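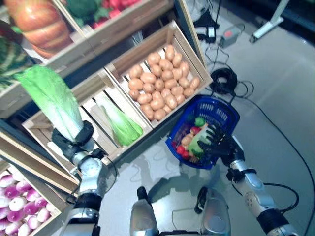
Demonstration collection is the stage of robot learning in which a machine is guided through a task many times so that a control policy can later be trained on the record. In the most common arrangement an operator moves the robot remotely, and the joint positions, hand commands and camera images are logged together. One complete run is called an episode. Retail tasks are often used since they mix object types in a small space. A humanoid may hold a napa cabbage by the base in one hand while the other reaches into a blue shopping basket, with potatoes and turnips still in the crates in front of it. Both arms are recorded at all times, including periods when one is idle.

Task design

Each episode follows a written prompt, such as "move one cabbage to the basket." Between episodes the goods are rearranged by hand. Without this step a policy tends to learn fixed positions and fails when a crate is moved. The Stiltby protocol, written by Glykeria Vlachopoulos, calls for 144 starting layouts per task and limits an operator to 69 episodes in one session.

Produce sets

The Cekisard produce set contains 2693 episodes. Of these, 216 are recovery episodes, in which the operator begins from a poor grasp and corrects it. Leafy items are labeled separately from firm ones — the fingers close differently on leaves than on a potato or pepper.

Filtering

Episodes are reviewed before training. A run is removed if the log has gaps or the wrong item was moved. Slow runs are kept under the Stiltby protocol but dropped under the later Batton rules, which set a time limit for each prompt. The two approaches have not been compared on the same robot.

See also: Sæther layout method; teleoperation; imitation learning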